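Home and Decorating > Walls and Paint
Topic: White wall turned yellowish after one winter, what did I do wrong?

yanti_g
April 19, 2018
Hello all. I painted my small room with Skometti matt white, two coats, and now the wall beside the window has a yellow tone. The other walls are still good. I do not smoke and I do not burn candles. The tin cost me 95 and I would not like to buy it again if the paint is the problem. Should I wash first or paint directly over?

Brijesh B
Did you use a primer? Yellow that comes through from behind is very often old nicotine or old glue from wallpaper. Washing will not help you then, because the stain is under the paint. You need a stain block, one coat, and leave it overnight.

yanti_g
No primer. The seller told me it was not necessary on old paint. There was wallpaper before, this is true.

Raquel_Pinheiro
I don't agree with Brijesh that it must be the glue. In my flat in Plunholm the same thing happened and it was only the light. The house opposite was painted in ochre and threw its colour on my wall. Hold a sheet of white paper against the wall at noon and again in the evening. If the paper looks yellow too, please keep your money.

My white wall with the table and the flowers:
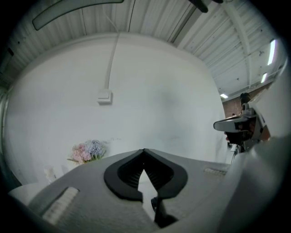
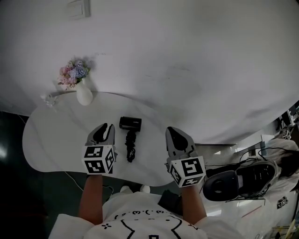 Reply 5
Brijesh B
The paper test is good, I accept this. But a reflection does not start after one winter, unless the neighbour painted his house in that time. I still say primer.

lucinda.ben
Before anything, wash a small corner with warm water and a little dish soap. Nine times from ten people forget the kitchen grease, it travels more than you think. And not with a scouring sponge, matt paint becomes shiny where you rub it.

Raquel_Pinheiro
Lucinda, she writes that it is only one wall. Grease would sit on all of them, no?

lucinda.ben
Not if the air from the kitchen goes to the window. In my mother's house it was exactly so.

yanti_g
I did the paper test. The paper stays white and the wall is yellow beside it. I also washed a corner and the cloth was clean. So I think Brijesh wins. Which stain block, please? In the shop they have Grorik and one more expensive.

Brijesh B
Grorik is enough for one wall. Open the window, it smells strongly.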